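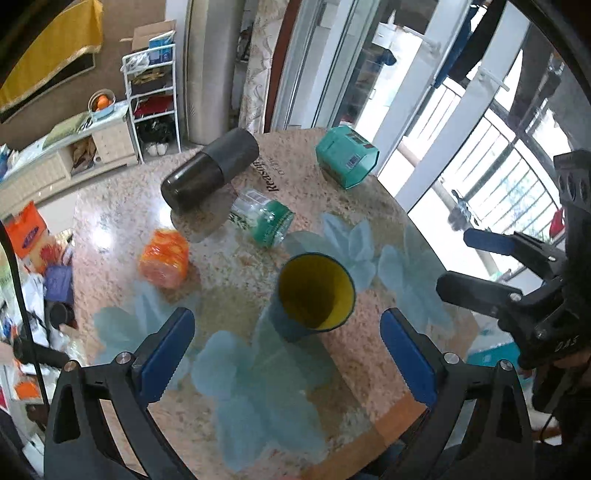 Round table setup, left tool at the cup. Cup, orange packet, black bottle, clear jar with the green end, teal box.

September 2023
Gudthorpe student project, notebook 2, kept by Aleksi

Goal for this stretch is still the same: 200 usable demonstrations of the table clearing task with the two hand-held grippers, before the class review in October. Count as of tonight is 63. Gijs has gone through all of those and is happy with them. Anything he threw out is not in the number.

Task as we run it now. Start with both grippers open over the table. Left hand takes the cup, right hand takes whatever is closest to it, both go to the bin side, release, back to the start pose, then the next pair. Stop when the table is clear. If an object gets knocked to the floor, end the take and mark it F in the log. Don't pick it up and carry on, Ruaridh did that twice and the labels came out wrong for the rest of the take.

Cup. Grab it low on the body with the pads square to the wall. When I came in at the rim the cup turned in the grip on the way over, nearly every time. Lower grasp is slower to line up but I stopped dropping it.

Black bottle. Subbarao wants it taken just past the seam, on the matte part. I tried the glossy end first and it slid. Need to write this on the task sheet so everyone does it the same way, otherwise the policy sees two different grasps for the same thing and we have no idea which one it will copy.

Jar. Lying down only for now. Standing up is too easy and we have plenty of those from the summer. It rolls if you touch it with one finger before the other, so close slowly.

Teal box. Fine. Widest thing we have and it needs the fingers nearly all the way open. Approach straight down.

Orange packet. Small and low. I keep pressing the fingertips into the table before closing. Pentti says that is okay as long as the tips don't drag, but I want to look at the force on the linkage before doing 200 of these. Check the pivot screws after every session – I found one on the left tool a quarter turn out.

Lighting. Glare on the tabletop on the left side. Pentti thinks the tracking gets jumpy when it lands near a dark object, and the bottle is the obvious suspect. Not proved. I want one batch with the curtain drawn and one with it open, same layout, then compare the lost-track counts. Leave the blue flowers on the table cover alone, the tracker seems to like having them.

Cables. Keep the slack behind you and not over the table. Lost one take today when the cable pulled on my wrist during the reach.

Software. Switched the log to the Volalico format so Brandes can read it without the converter script. Old takes still need to be moved over. Ruaridh has the script.

To do
Task sheet: add bottle grasp, add the F rule
Curtain test, Aleksi and Pentti
Move old takes, Ruaridh
Ask Subbarao if we shuffle the layout every take or every fifth one
Spare pads for the right tool, order with the next Flesorach parts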